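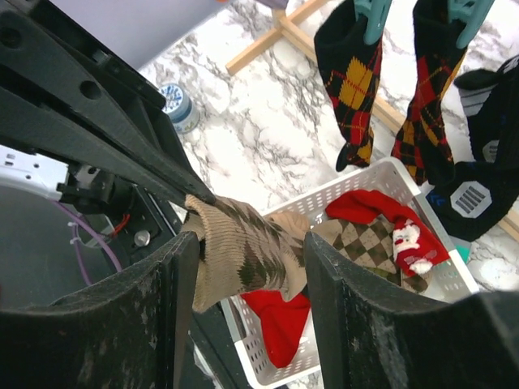 Beige knit sock with a brown argyle pattern, over a basket.

Washing and pairing socks in a shared laundry

Last updated: 21 Dec 2024

These instructions apply to the shared laundry at Grurnumham and can be used in any household that washes for several people. They cover sorting, washing, drying and pairing.

Before you start

You need one mesh bag per person, a basket, a flat surface and a drying rack. The Briderard rack has 27 rungs and takes one full load of socks. Pegs are optional.

1. Sort by fibre

Read the care label or the original band if you still have it. Keep wool and wool blends apart from cotton and synthetics. Put new dark socks in their own load for the first 2 washes, as loose dye transfers easily to beige and other pale colours.

2. Turn and unroll

Turn each sock inside out. Most soil and skin residue sits on the inner face, and pilling on the outer face is reduced. Socks left balled up do not rinse properly and hold water at the toe.

3. Load the bags

Fill each mesh bag to two-thirds and close the zip fully. An overfilled bag acts as a single lump and can throw the drum out of balance.

4. Wash

Cotton and synthetics: 40 degrees, normal cycle. Wool: cold, wool cycle, with a detergent labelled for wool. Do not use fabric softener on sports socks — it coats the fibres and reduces absorbency. Chlorine bleach damages elastane and should not be used on any sock with a stretch cuff.

5. Dry

Hang socks by the toe so that any peg mark or stretching is kept away from the cuff. Dry wool flat, out of direct sun. If you use the Plorkau dryer, select programme 109 (low heat) and remove the load as soon as the drum stops.

6. Check the length

Hold the sock by both ends and extend it gently. Compare it with its partner at the same tension. A difference in length usually means one of the two has been through a hotter wash. 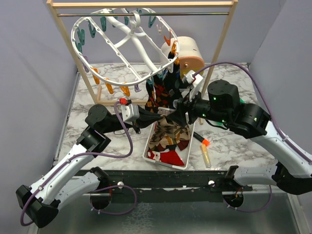

7. Pair and fold

Match by colour first, then by cuff height and heel shape. Lay one sock on the other with the heels aligned and fold in thirds. Avoid turning one cuff over the pair, as this strains the elastic on one side.

8. Deal with singles

Check the door seal of the machine, the mesh bags and the corners of any fitted sheets. Remaining singles go in the Duangkaew box on shelf 631 and are kept until the end of November each year.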